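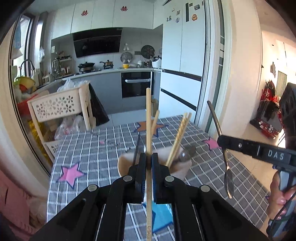 A chopstick and a metal spoon.

Noodle nights return to Hiltthorpe, and this time there is room to sit down

If you have walked past the old seed store in Hiltthorpe on a cold evening and wondered why it has been dark for so long, you will be pleased to hear that the lights are coming back on. Bite, the little supper club that started out in a borrowed kitchen in Ferkstead, is bringing its noodle nights back in November, and it has found itself a proper room to hold them in at last.

Regulars will remember that last winter's suppers were cheerful but rather squashed. The kitchen in Ferkstead was never meant to feed more than a family or two, and by the end of the season people were eating standing up in the hallway with their coats on, balancing bowls on the radiator cover and passing the chili oil over each other's heads. It was great fun, and plenty of friendships were made in that hallway, but it was hard on anyone with a bad knee or a small child, and the organizers promised they would look for somewhere bigger before they lit the stove again.

The seed store has space for 80 people at long shared tables, with a ramp at the side entrance and a coat room that will be very welcome when the weather turns. It has been given a good scrub and a coat of cream paint over the summer, and the big sliding door at the front, which used to stick halfway and let in a terrible draft, has been rehung so that it closes all the way. The kitchen at the back is small, but it has a six-burner stove and a deep sink, and the cooks say they are already fond of it.

There will be nine suppers in all, running through the winter with a short break over the holidays. Each one is built around a different bowl. The first night is a plain chicken broth with egg noodles, scallions and a soft egg on top, chosen because it was the most requested dish last year and because it is a gentle way in for anybody who has not been before. After that the menu wanders about quite happily – a peppery beef soup one time, cold sesame noodles with cucumber another, and a mushroom and miso bowl that was tested on several hungry families in September and came back with every dish scraped clean.

A meatless bowl will be on offer every time, and the kitchen can make most things without egg if you mention it when you book. Gluten is a bit trickier, as you would expect on a noodle night, but rice noodles are kept to one side in their own pot and the broths are made without ordinary soy sauce on request. If you have a serious allergy, the organizers would much prefer a message a few days ahead so they can talk it through with you properly.

One of the nicest things about these evenings has always been the mix of people who come. Last winter you might have found yourself between a retired bus driver and a student home for the weekend, with a toddler opposite quietly working through a plate of dumplings. There is no seating plan, and there won't be one this year either. You come in, you find a gap on a bench, you say hello to whoever is beside you, and somebody will pass you the pickles before long. People who come on their own are especially welcome, and one end of the table nearest the kitchen is kept for them, so there is always company for anyone who would like it.

Children are welcome too, and pay half price if they are under nine. Their bowls are smaller and come with the toppings on the side, an arrangement brought in after a certain amount of feeling about scallions last year. High chairs are limited, so please ask for one when you reserve your places.

For those who would like to learn a little as well as eat, Bite is adding a short session before each supper. It starts at 5 o'clock and lasts for about 80 minutes, and covers one simple thing at a time: making a clear stock, rolling and cutting noodles by hand, pickling radishes, folding dumplings. Everyone cooks together at the big table by the window and then stays on for the meal. No experience is needed and all the ingredients are provided, though it would be a help if you could bring an apron and a tub with a good lid, as there are usually leftovers to take home. Places are kept to 17 for each session so that there is elbow room for everybody.

Supper itself is served from 6:45, and the doors stay open until the last bowls have been cleared. Drinks are simple – tea, sparkling water and a ginger cordial made by a grower just outside Vedent – and you are free to bring a bottle of your own if you fancy something stronger. Dessert will usually be fruit, or a steamed cake if someone has had time to make one.

A full bowl with a side dish is $17, and the cooking session is $6 on top. A few places are held back each time on a pay-what-you-can basis. You don't need to explain yourself to get one of these; simply tick the box on the booking sheet and it will be sorted out quietly. Any money left over at the end of the season goes toward a second refrigerator, which the kitchen could really do with.

Getting there is easy enough. The seed store is a short walk from the Hiltthorpe bus stop, past the pharmacy and down the lane with the iron railings. The lane is poorly lit in places, so a flashlight is a good idea on the way back. Drivers should use the lot behind the library, where parking is free in the evening, and leave the lane clear for deliveries. The last bus toward Ferkstead leaves at 9:20, and there will be a reminder called out in the room in good time for anybody who needs to catch it.

Booking sheets are at the library desk in Hiltthorpe and the bakery counter in Ferkstead, and places for the first three suppers can be reserved now. The menu for the rest of the winter will go up on both noticeboards once the cooks have settled a friendly disagreement over the beef soup.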